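Home | Shop | Table Covers | Care Guides | My Story | Cart

We use cookies to keep your cart full and to see which pages people like. OK / Settings

The Bostardale Felt Table Cover

I've been selling table covers out of Vidodwood for a good while now, and the Bostardale is still the one I get the most mail about. It's a thick wool-blend felt that you lay over whatever table you've already got, and it turns that table into the kind of surface you want to play cards on, sort beads on, cut patterns on or build a jigsaw on. I use mine every single day (mostly for cards, if my sister is reading this, and for invoices, if my accountant is).

Felt comes to me on big rolls from a mill called Castaño. I tried a cheaper one first and it was a disaster - it shed all over my sweaters and went shiny wherever an elbow had been. The Castaño felt is denser, and you can feel it as soon as you pick it up. It's heavy! The large size takes both arms to carry, so please don't leave it balanced on the stair rail like I did.

You get a choice of dark green, charcoal, wine and a sandy color I call oatmeal. Green outsells everything else put together. I keep telling people to look at the wine, and they keep writing back to say how lovely it is and then ordering the green.
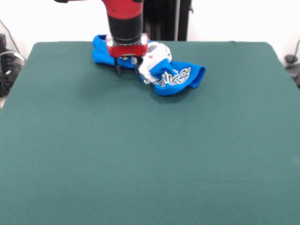
Sizing is where most of my emails come from, so let me go through it. Measure the top of your table, both ways, and then decide if you want the felt to stop at the edge or hang over. For cards I like it to stop dead at the edge, so nothing catches on your sleeves. For sewing or crafts I like a little overhang, enough to tuck under and clip. The standard size is 1463 mm on the long side and the large one is 2233 mm. If yours is in between, order the large and I'll trim it before it ships, no charge. Round tables are fine too, just send me the width and tell me it's round (please tell me it's round, I've had one come back already).

The backing is a thin grippy layer that Jhair Escobar worked out for me after I complained to him for a whole winter about covers sliding off my kitchen table. He makes the backing under the name Stosance and he still won't let me watch him mix it. It holds well on wood and glass. On a very glossy painted top I'd add the corner clips, and you'll find those at the bottom of the shop page.

Cleaning is simple. Use a lint roller for thread and pet hair, and a soft brush for crumbs, always going the same direction. If you spill something, blot it with a clean towel and leave it alone until it's dry. Don't put it in the washer, and don't iron the backed side. I've ruined two that way so you don't have to.

When it arrives it'll have fold lines. Lay it flat overnight in a warm room and most of them drop out, and a bit of steam on the felt side takes care of the rest.

I've sold almost 2000 of these and I still roll every one out on the shop floor before it goes in the box. Orders leave in 5 working days, a bit longer in July when I close up and go to the lake. Replacement clips and trimmed-off felt (great for coasters) are listed separately.

Share this page | 14 comments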